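The Bus to Pillardale

My aunt Colette left me a recipe box and a goat. The goat is another story (and a long one!), so let me tell you about the box.

It was green tin with a dent in the lid, and it came in the mail wrapped in so much tape that I had to go borrow a bread knife from Luminița Pascu next door. Luminița stayed, naturally. She's not a woman who lends you a knife and goes home. She pulled up a chair and we went through the cards together, fish soup, plum cake, plum cake again with the sugar crossed out, and then right at the back, behind the jams, one card that wasn't a recipe at all.

"Pascal Brunet, Pillardale," it said, in Aunt Colette's slanty writing. "I owe him 502. Tell him I didn't forget."

"502 what?" said Luminița.

Well, that was the question! Colette Texier never owed anybody a dime in her life. She paid her phone bill the day it came. She once walked back to the bakery in the rain over a roll they forgot to charge her for. So I called my cousin Faustine, who knows everything in our family or makes it up so well you can't tell, and Faustine went quiet for a second and said, "Oh, Bernadette. You'd better go up there."
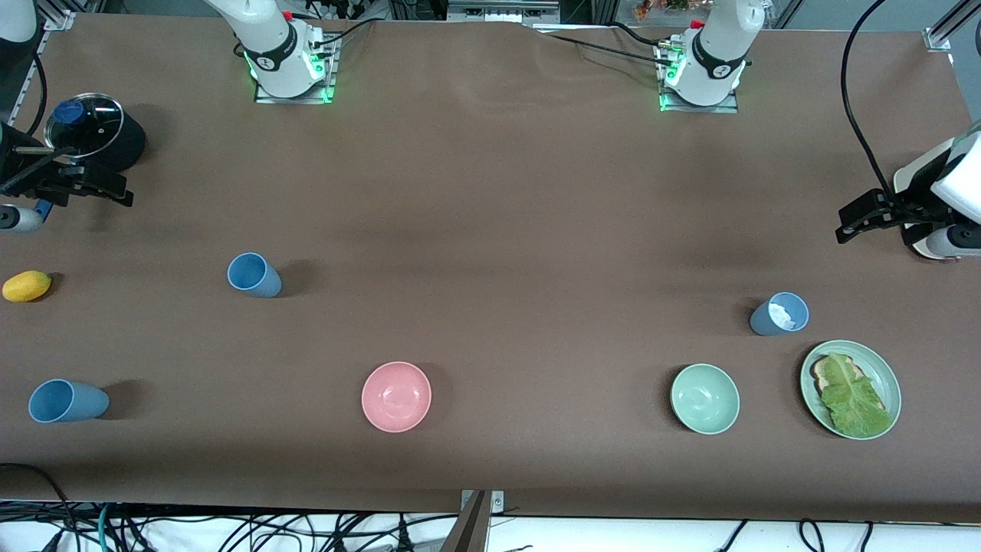
Kitchen things on a brown tabletop.

The bus to Pillardale is 148 minutes if the bridge is open. The bridge was not open. I sat next to a boy with a trombone case on his knees and ate both my sandwiches before we even got to the river, and I practiced what I'd say. Mr. Brunet, you don't know me. Mr. Brunet, I'm sorry to bother you. I had 980 dollars in an envelope down the front of my coat, just in case it was dollars and just in case there was interest, and every time I leaned over I crackled.

He was up a ladder when I found him, doing something to a gutter. Eighty if he was a day, in a yellow hat. I forgot every single thing I'd practiced and just held up the card.

He climbed down very slowly. He read it, and he read it again, and then he sat on the bottom rung and laughed so hard I thought I'd have to go get someone.

"Letters," he said. "She means letters! I wrote her one every week I was on the boats. She wrote me back exactly once, to say she was busy and she'd catch up later."

I didn't know what to do with my face. Aunt Colette, with her boiled eggs and her sensible shoes. I asked him what the one letter said, apart from being busy, and he told me it had a recipe for plum cake in it, and that he'd made the cake in a frying pan in the middle of the ocean and it was terrible.

"Too much sugar?" I said.

"Way too much sugar. I wrote and told her so."

I thought about that second card, with the line through it. I had it with me, as a matter of fact, because I'd brought the whole box along on my lap like a cat. So I dug it out and handed it over, and he held it way out at the end of his arm the way people do when they've left their glasses inside.

Then he asked if I could stay to supper. The last bus was at six and I had the goat to think of, but Luminița has a key, and the goat likes her better anyway. He had flour. He had eggs. We had to go next door for the plums.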